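Notes from the Mending Table

I've been having a great sort-out of winter coats this month, which I know is a daft thing to be doing in June, but it's the only time of year I can bear to have them all out of the cupboard at once. By December I need every one of them and there's no chance to fix a thing.

The big lesson so far is about washing padded jackets. For years I used ordinary powder and wondered why mine went flat as a pancake! Josiane Gaillard, who runs our Thursday group at Prunden, put me right. Liquid soap, a small amount, a cool wash and then an extra rinse (two if you live in a hard water area like me). After that it's a low tumble dry with a couple of clean tennis balls, and you stop every so often to pull the clumps apart with your fingers. It takes ages. Mine had most of an afternoon, and I got through a whole pot of tea and half a library book.

Do up the zip first, by the way. I didn't, and it chewed a lovely long snag down one sleeve.

For little holes, please don't reach for the needle straight away. A stitch makes more holes for the filling to creep out of, so I use stick-on nylon patches with the corners rounded off, pressed down hard and left overnight. Thibault Arnaud swears by seam glue instead and we have agreed to differ. 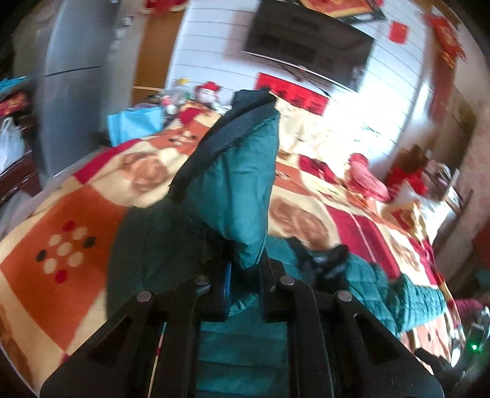
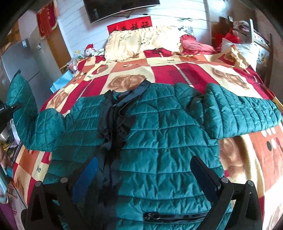
Then there's the question of where to put everything until autumn. I used to love those vacuum bags, and I still do for blankets, but months of squashing does padding no good at all. A roomy cotton bag on top of the wardrobe is much kinder, or an old pillowcase if you're short of bags. Pop in a bit of cedar if you've got wool in there too.

Our next session is on June 10, 2023, at Prunden, and it's £2 on the door including biscuits. Bring your sticky zips and I'll bring the candle wax.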